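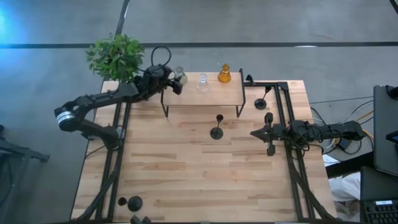
Travel > Diaries > Islands

Posted in: Slow Boats & Small Hotels

Sunday, early, on the veranda

Woke up before the alarm again. The rooster behind the kitchen starts well before there's any light to speak of, and after that it's the boat engines, so I gave up and came out here with the notebook and a cup of the very sweet coffee they leave in a flask by the stairs. I have the whole veranda to myself except for a gray cat who wants my chair.

So, the Ongart. I booked it on the strength of one paragraph in an old newsletter and I was a bit nervous, because a paragraph can hide a lot. But it's lovely! It has 24 rooms in two long low buildings, with a path of crushed shell between them that gets into your sandals, your bag and (last night) your bed. Mine is at the far end, number 2, with a window onto the mangroves and a ceiling fan that ticks on the middle setting. Low is fine. High feels like a helicopter landing. I've made my peace with low.

Getting here was the usual muddle. The Gitura ferry was supposed to leave at noon and left when the last of the onions were on board, and I sat on a sack of something next to Hema Bangera, who I'd met at the ticket window when neither of us could work out which line was for foot passengers. She's going round all the small places on this coast for a guidebook update and she has a terrific system with colored tabs. She'd already been to Grevis, which I'd been thinking of doing on the way back, and told me to skip the big resort there and stay up the hill at a guesthouse with shared bathrooms and the best fish curry of her trip. I wrote the name on my hand and then washed it off. Must ask her at breakfast.

The crossing itself was calm for the first half and then not calm. A little boy in front of us was thrilled every time we dropped into a trough, and the rest of us were gripping the rail and smiling at him with our teeth shut.

Dinner was squid with green peppercorns, and then a banana thing in coconut milk that I ordered a second time without any shame. Montri Tanasarn, who runs the place with his sister, came round the tables afterward and sat with us for ages. He said the rooms used to be for workers at the old ice plant, and when it closed the family bought the buildings mostly to stop them from falling down. The first guests were divers who'd missed the last boat and slept on mats. He'd like to add a small spa hut out by the point but his sister wants a second generator first, and having sat through one power cut with soup in front of me, I'm on her side. He did bring candles very quickly, though.

He also told us the room price goes up in January, by 400 a night in local money, and looked so sorry about it that Hema started comforting him. I've paid more for a parking spot at home.

Things I forgot to pack, so I'll see it next time I open this notebook: the flat plug adapter, the good hat, anything at all to read. The bookshelf in reception has a tax guide, half a romance and a very fat history of canals. I'm on page 42 of the canals and quite enjoying it - there's a feud between two engineers that keeps getting worse.

Plan for today is the Bretico lagoon, if the tide cooperates. You go in a long narrow boat with a man called in from the village, and you have to duck under a rock to get in, and you can only get out again while the water's low. Hema did it yesterday morning before I was even up and came back sunburned on one side only. She says take water shoes. I have flip-flops and optimism.

I also need to wash some shirts, phone home, and find out whether the boat on Tuesday goes straight back or stops at Grevis first, as the timetable pinned up in reception says both.

The cat has the chair now. I went in for more coffee and that was that. I can smell garlic frying, so breakfast must be close, and the boatman is already down on the jetty talking to Montri and pointing at the sky. I can't tell from here if it's good pointing or bad pointing. Going to find my flip-flops.

Contact | Copyright, all words the author's own | Back to top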